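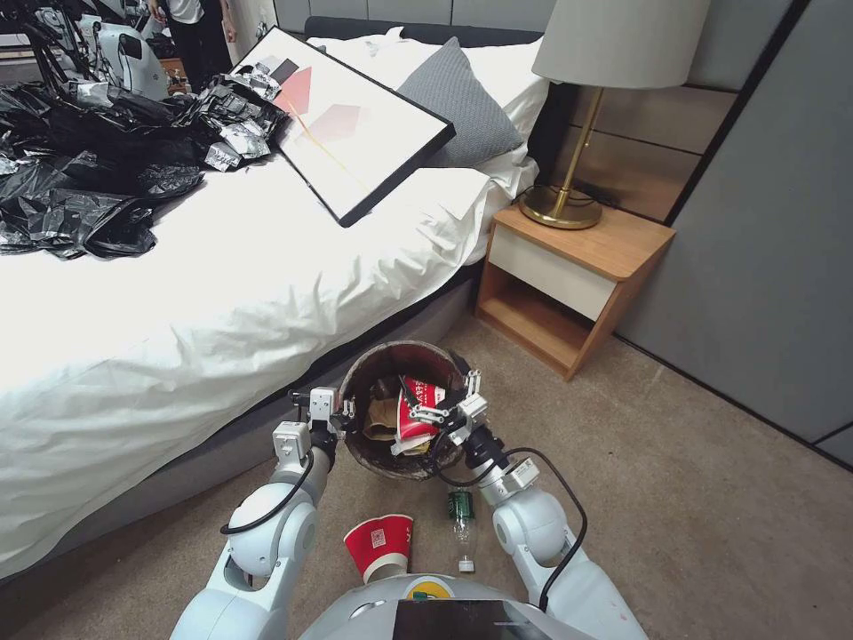
What is in this dataset?
Household waste diary entries from Nestberg, 3,286 rows, one row per bag taken out. Weight, bin type, room, day of week, free-text note.

Files: entries.csv, rooms.csv, notes_raw.txt. UTF-8, comma separated. Weights in grams. Blank means not weighed, zero means somebody typed zero. Don't mix them up, I did in v1.
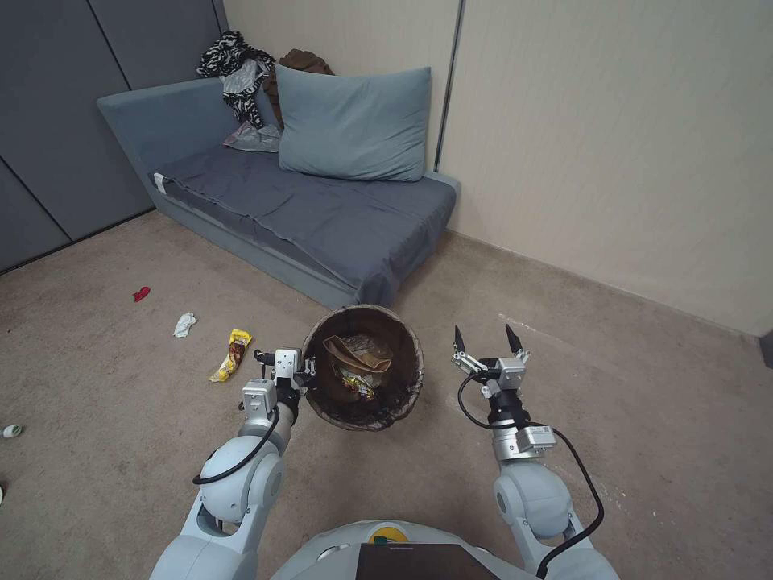

Collected over 7 weeks ending in August. 86 households, all renters, mostly small flats in the Ollisen blocks. Scales were cheap kitchen ones. Anything over 1,000 grams got checked by hand, the rest didnt.

Room codes changed halfway thru. Old code B = bathroom, new code B = bedroom. Fixed in entries.csv, NOT fixed in notes_raw.txt. Sorry.

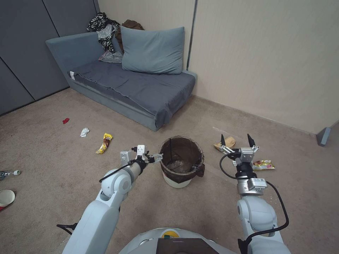

Bin type is the messiest column. People wrote "bin", "basket", "can", whatever, and we squashed it to four values. Small open bins standing on the floor of a carpeted room, like the one by the sofa bed here, are coded SMALL_OPEN. Kitchen pedal bins are PEDAL. Outdoor stuff is OUT, everything else OTHER.

Known problems: Saturday is overcounted (people filled in the whole week at once). Recycling is missing for the Nnaji building. Notes are in two languages, not tagged.
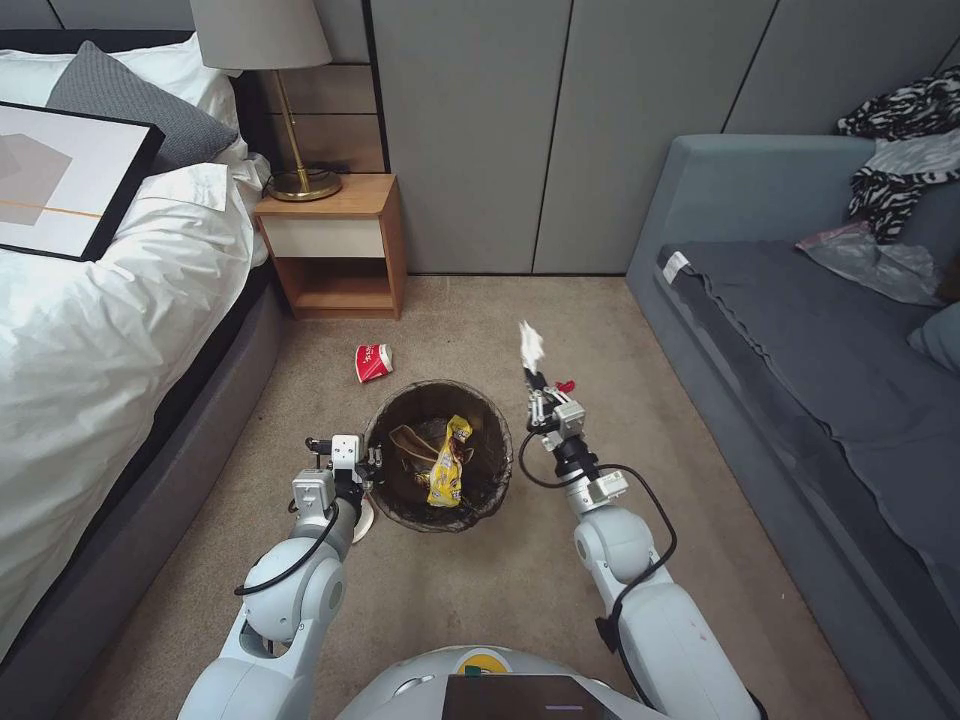
Also duplicate bag ids in week 3, drop on bag_id + weight and keep the first. Script is in /tools, needs the Werkatska date parser, older version works too.

License: CC BY 4.0. Changelog: TODO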